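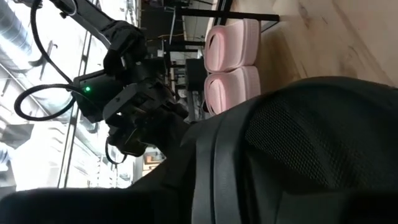 Do I need to know how to code to teach a robot a task?
Steering the arms by remote control takes steady hands and a lot of patience, and we write the software.

Call for participants, November sessions

Oltska is looking for 20 people to guide two-armed robots through household jobs at our Grudaswood site. We have read the claims that a machine can learn tidying from a handful of demonstrations. We doubt it, and want enough runs to check.

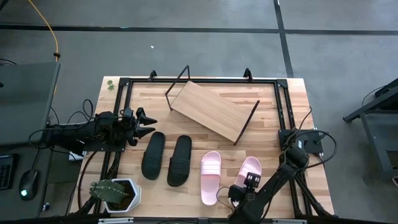 Each session lasts up to 112 minutes. You repeat one job until the supervisor moves you on. Footwear is a typical one: two black slides and two pale pink ones on a table, a small rack behind them, and an arm at either side. It is dull work — please don't apply expecting science fiction.

How to take part
1. Write to Nana Baidoo, quoting reference 514.
2. Come for a short trial on the controls. 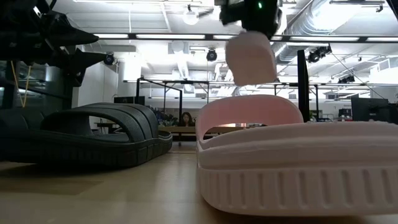

3. Choose your dates. We ask for seven sessions in all.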